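Rudside library swaps its study room bookings for first come, first served
07/10/2024
Posted by Hazel Kapoor

Well, it finally happened! If you walked into Rudside library this morning and went looking for the clipboard by the stairs, it's gone. So is the online form, and so is the little card you used to prop up to show you'd booked your spot. From today the upstairs study room runs on a very old idea - you come in, you find a seat, you sit down.

I've been writing about this building on and off for years and I can't remember a change that got people talking like this one. I had 46 emails after I mentioned it in the last newsletter, which for me is a landslide (the piece on parking got two, and one of those was from my brother). Most of you were happy. A few of you were really not.

The booking system came in when the high school lost its own study hall and the upstairs room was packed every afternoon. It made sense then. But lately people would book a whole day and turn up for an hour, or not turn up, and you'd have folks with laptops sitting on the stairs while perfectly good desks waited for somebody called "Reserved."

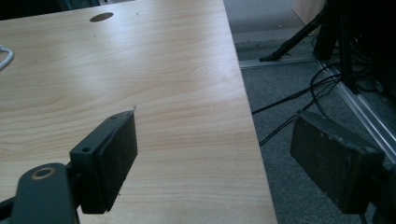
What changes today

The room opens when the library opens and closes half an hour before it does, same as before. You can leave your things for a bathroom break or a quick coffee, but if you're gone longer than that the staff may move your stuff to the front desk and give the place to the next person. They'll be nice about it. Usa Sombatkul, the branch manager, told me she doesn't want anyone up there with a stopwatch.

"We're going to use common sense and see how far it gets us," she said. "If it's a mess by the end of August, I'll be the first to say so."

Groups are the tricky part. The two small rooms at the back can still be reserved, by phone or in person, for up to two hours at a time. That covers the tutoring crowd and the Portuguese conversation group that Inês Salgado runs, and I'm glad, because I go to that one and we are LOUD. (Inês would like me to add that new people are welcome and you don't need to know a single word.)

Not everybody's thrilled. Thaddeus Blackwood has been booking the same corner every weekday since he started on his history of the Rudside mill, and he's now 13 chapters in. He told me he takes the bus in from Akl and doesn't love the idea of a long ride with no guarantee of a chair at the end of it. I feel for him, I do. I asked Usa about people coming from far out and she said you can call ahead and the desk will tell you how busy it is upstairs, though they won't hold a place for you.

On the other side there's Tamás Szabó, who drives nights and likes to come in and study for his electrician's license whenever he wakes up. He could never plan it a day ahead, so under the old rules he mostly didn't get in. He sounded so cheerful on the phone I thought he'd won something.

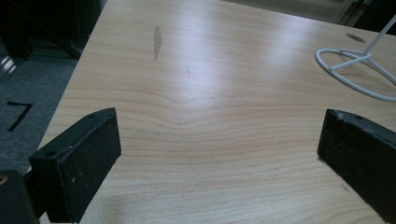

Reading time: 4 min

The other thing you asked me over and over was whether this is about money. Partly, yes. The booking software was called Zemevon and the contract was up for renewal this summer. Usa wouldn't give me the exact cost but she did say the savings will go toward longer Saturday hours in the fall, if the town signs off on it. I've asked the town office when that might come up and haven't heard back yet. I'll keep bugging them.

If you have an old booking for later this month, you don't need to cancel it. It's been wiped along with everything else. Reservations for the two back rooms that were made before today have been carried over, but Usa suggests giving the desk a quick call to double check, especially if yours was made through the website.

Printing hasn't changed, the Wi-Fi password hasn't changed, and no, you still can't bring hot food upstairs. Somebody asked me about soup. Soup is hot food!

I went up myself before lunch to see how day one was going and got a seat right away, but it's a Monday in July and half of Rudside is at the lake, so I wouldn't read much into that. The real test comes when school starts. There's a comment box on the front desk, a real cardboard one, and Usa says she'll read every slip that goes in it. Or write to me and I'll pass it along. I'm planning to go back up in a couple of weeks, at a busier time of day, and I'll let you know whether I had to fight anyone for a chair.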